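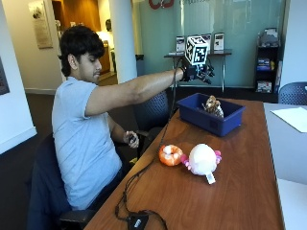

## New glove rules at Trultholm start Monday

If you record demos at the Trultholm office, your routine is changing a little. Starting Monday, everyone who puts on a sensor glove has to follow a short set of house rules, and I've been reading the draft all week (twice on the train, which tells you how my week went). It's three pages long and I like most of it!

The big one is cables. The control box can sit wherever it suits you, but the cable has to have enough slack that you can reach the far side of the bin without feeling a tug. You check that before the first take, arm all the way out, glove on. If it pulls, you stop and reroute it. No more "I'll just lean in a bit."

Next come the marker cubes. The printed faces have to be clean and flat, and the cube can't wobble on its mount. Anyone who bumps one during a session is supposed to say so and redo the calibration, even if the numbers still look fine. I know, I know - it eats into the day. But we had a batch in October where a cube had shifted partway through and 200 takes went in the trash, and I sat through the meeting afterward. I'd rather recalibrate.

Then there's the part people have been asking for: breaks. You get 30 minutes with the glove on, then 15 with it off, and the off time counts as paid work. Tzu-hsuan Mak, who wrote most of the draft, told me the arm matters more than the hand here. "Picking up a plush toy is easy," she said. "Holding your arm out over a table all morning is hard, and people don't notice until the takes get sloppy."

Sloppy takes get their own section. A fumble is fine and should be kept, as long as you finish the move and tag it. What you can't do is stop halfway, shake out your wrist and start over in the same recording. The folks at Modent, who train on our data, had complained about those, and the new wording is pretty close to what they asked for.

There's also a rule that the toys stay the same through a set. If you start with a donut and an axolotl, you finish with a donut and an axolotl. Swaps happen between sets and go in the log, with the new toy's name spelled the way it is on the shared list. (Please look at the list. We have four spellings of axolotl.)

My one gripe is the sign-off sheet. It has to be filled in on paper and then typed into Kuo at the end of the day, and that's double work for the same checkboxes. Mak says the paper copy stays until the Kuo form can save without a connection, and she didn't have a date for that.

The Grurness office gets the same rules later, once their tables are set up. Comments on the draft are still open, so send yours to Mak before the weekend. Mine's already in, and yes, it's mostly about the sheet.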